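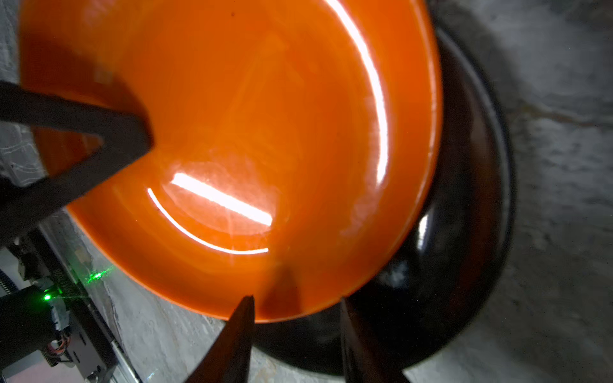

Fig. 1. Wrist view: glossy orange bowl with a dark one beneath or behind it, gripper fingers at the left and bottom.

Robot Learning from Demonstration
Handout for Session 3: Shiny things, near views and far views
Ulises Cuadros, Ukmont, 9/14/24

Welcome back, everyone, and thank you for the very good questions after the last session, a few of which I have tried to work into these notes. You don't need to have finished the long reading before this one, though it will go down more easily if you have at least looked at the section on camera placement.

Last time we talked about a policy as a thing that takes in pictures and joint positions and gives back the next short stretch of movement. I was rather breezy about the word "pictures", and I'd like to make up for that now. Which pictures? Taken from where? And what happens when the object in them is glazed, so that much of what the camera records is the lamp and not the bowl?

Start with the glare. When light bounces off a glossy curve, the bright streak isn't painted on the bowl. It depends on where the lamp is, where the camera is and how the surface is tilted between them. Move the wrist a little and the streak slides along the glaze while the bowl stays exactly where it was. A person hardly notices this (we have had a lifetime of washing up, after all!) but a network trained on too few examples can quite happily decide that the streak is the most interesting thing in view and follow it. I've called this "chasing the highlight" for years and I'm afraid the name has stuck.

The second trouble is nesting. If one bowl sits inside another, or close behind it, the two rims run nearly alongside each other, and a dark rim against dark gripper fingers gives very little contrast to work with. The job may be to take the upper bowl only, and a grasp a finger's width too deep will bring both.

The Stutier study

Our worked case for this session is the Stutier study, which is small enough to understand completely. The task was tabletop tidying with crockery, and the training set, which you will find on the course drive under the name Jerkska, holds 700 demonstrations. The question was a plain one: how much does each camera contribute? The same network was trained in 3 versions, one with only the overhead view, one with only the wrist views, and one with everything. Each version was then given the same 76 starting layouts, set out again by hand from printed plans.

The version with every camera finished 44 of its layouts. I know that sounds low, and somebody always says so, but do please look at how strict the marking was before you judge it. A bowl had to end up in the tray, upright, with nothing else disturbed on the way. Knock a mug over and the attempt was marked as failed, however lovely the grasp had been.
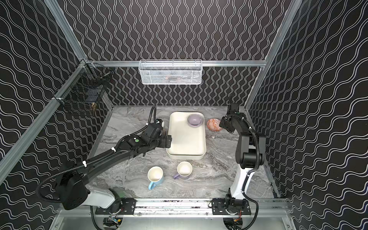

The overhead view is good at the questions you might ask standing in a kitchen doorway. Where is the tray? Is there still a mug to be dealt with, and which arm is nearer to it? It's much poorer on the last stretch before contact, because by then an arm is often in the way and the rim you care about covers only a handful of pixels. The wrist view has the opposite character. It sees the rim splendidly and has very little idea where the tray has gone.

So the failures of the two single-view versions differed in kind, and I would like you to spend your time on that, more than on the totals. The overhead-only version tended to reach the right object and then close a little high or a little to one side. The wrist-only version grasped nicely when it began near the right thing, and wandered when it didn't. Keep both patterns in mind when we come to attention maps.

A word on two arms. Having a second arm also means having a second wrist camera, and a resting arm can provide a useful side view of what its partner is doing. The Stutier authors didn't test this separately. Correa, in the August reading, did try it, and reports a modest gain on mugs and hardly any on bowls. I have my own guess as to why (handles!) but I'd sooner hear yours first.

For next time

Please pick one failed attempt from the Jerkska folder and watch it twice, once from overhead and once from the wrist. Write down the moment at which you first knew it would fail in each view, and what gave it away. Half a page is plenty.

If you have the time, go through one wrist recording and follow a single highlight across a bowl, sketching its path next to the path of the rim. Pencil is fine. Bring the sketch with you, as we'll be pinning them up side by side before we start on data augmentation.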